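17/12/2024 – chopstick task, notes on the segmenter and the grasp labeller

Merged Amnuay's branch of Korent this morning and reran it over the whole November set, 169 clips. Very happy with this one! The new mask head splits neighbouring sticks that the old one kept gluing into a single fat blob, and the thin-object recall went from 50 to 62 per cent with no change to the training data.

The plaid cloth is still our best stress test. Every stripe is long, straight and thin, so to an edge detector the table is covered in chopsticks. I've started pulling hard clips into their own folder so we can run them on every commit.

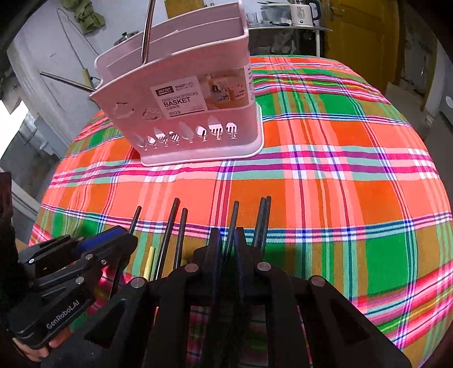

Dark sticks against black jaws, pink basket behind.

Clips like that one are where the labeller earns its keep. Lower ends hidden behind the jaws, so it has to work from the tips and whatever length shows. I turned off the minimum-length filter (it was throwing out the short pale one) and put in a colour prior for the jaws instead – much better behaviour, and it only cost 8 ms.

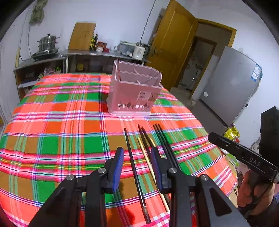

Next job is ordering. When sticks lie side by side with the tips facing the holder, the planner in Benmoussa picks whichever centroid is nearest, and that can be the middle of a tight group. I want it to score clearance on both sides first and take the loners early. Wrote a rough version over lunch and the replay already looks smarter, with far fewer grasps proposed on two sticks at once.

Still open:
– pose of the holder drifts when its label is at a steep angle
– second gripper gets masked as background, needs its own class
– Amnuay Khunthong to check the jaw-width units in the exporter, I think we're mixing mm and cm again

Clearance scoring is on my branch if anyone wants a play with it.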